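Trotgate: tableware handling data, student project

July 16, 2019
By Ksawery Olszewski

# Trotgate

Trotgate is the data set recorded by the robotics club at Arriaga for the table-clearing task. It holds demonstrations made with a hand-held gripper fitted with a camera. The same finger geometry is used on the club's arm, Juvau, so a demonstration can be replayed on the arm without rescaling the opening width.

## Contents

The release has 4000 demonstrations in 3 folders:

- `plate/` single plate, picked up by the rim and set down on a tray
- `cup/` single cup, upright at the start
- `mixed/` plate and cup together, order left to the operator

Each demonstration is a directory with one video file, one pose log and one text file of notes. The notes file may be empty. Directory names are the recording order and carry no other meaning.

## Pose log

Comma-separated, one row per video frame. Columns are time, position (x, y, z), orientation as a quaternion (w first) and finger opening. Positions are in metres, relative to the gripper's pose at the first row. Opening is in millimetres between the inner faces of the fingers. Rows where tracking was lost are kept and filled with `nan`. Do not interpolate across more than 2 consecutive `nan` rows; the gripper can turn a long way in that time.

Logs recorded before the change of clock source in October have time in milliseconds. All others use seconds. `tools/fix_time.py` converts the old ones in place and leaves the new ones alone.

## Recording procedure

1. Place the board on the table and put the tray and the object on it. Vary the angle of the tray between runs.
2. Start with the fingers fully open and the object in view.
3. Hold still until the tracker light is steady.
4. Carry out the task with one hand.
5. Open the fingers, withdraw, stop the recording.

Failed grasps are kept if the operator recovered without using the other hand. Otherwise the run was deleted on the day.

## Known problems

Glazed plates give strong highlights along the rim, and these move with the camera. The segmentation model from the Trornetti coursework tends to split the rim at the highlight and return part of a plate. A white plate on the white board is the worst case, as the only other cue to the outline is the shadow under the edge.

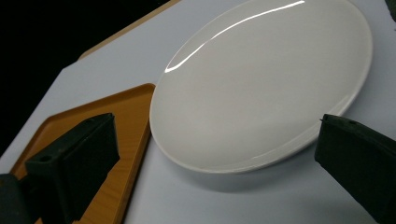
Masks for `plate/` should therefore be treated as rough. Training directly on the video frames gave better results for us than training on the masks.

The opening value drifts upwards over a long session. Rezero the fingers before recording anything to be merged with this set.

## Loading

 python tools/load.py --root data --folder plate

Needs Python 3. Use `--skip-nan` to drop any demonstration with lost tracking.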